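Search this site Search

The Drawer

In March the laboratory in Onirau gave me the drawer. Other people had the cups and the folded shirts. I had one narrow drawer in a white vanity table, and I had to open it and close it 200 times with the grippers in my hands.

The method was called Tiletti, after the street where the first rooms were. A person does the task with the grippers, the cubes on them tell the computer where each hand is, and later an arm without a person tries to do the same. My supervisor believed that slow hands teach better than fast hands. I believed nothing yet. I was paid by the hour, and the stool was comfortable when I was allowed to sit on it.

By the second week I dreamed of small knobs. I noticed that before each pull I waited a little, as my grandmother did before she opened the drawer where she kept her letters. I did not decide to wait. It was in my arms already.
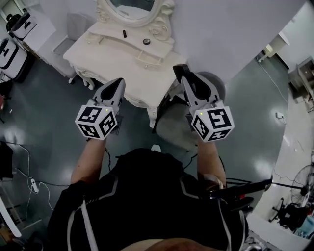 4 min read

The table had carved scrolls and an oval mirror, and it was much too elegant for us. I tried not to look in the glass. I looked at the black tips and at the edge of the table, and I said the number of the attempt in a low voice, and then I began.

We trained the model with 312 of our recordings, mine and those of the evening person, whom I never met. The arm opened the drawer in 53 trials before it failed one. Everybody was pleased, and somebody brought cake from Fadton.

I stayed behind to watch the arm alone. It came down to the knob and stopped. It waited a little. Then it pulled.

My supervisor wrote in the report that there was a pause before contact, of unknown origin, and that the trials without the pause failed more often. She asked me if I had an explanation. I said that maybe the data was noisy.

In the evening I took the bus to Šimko, where my grandmother's house is still not sold. I went up to her room with my coat on and put my hand on the drawer.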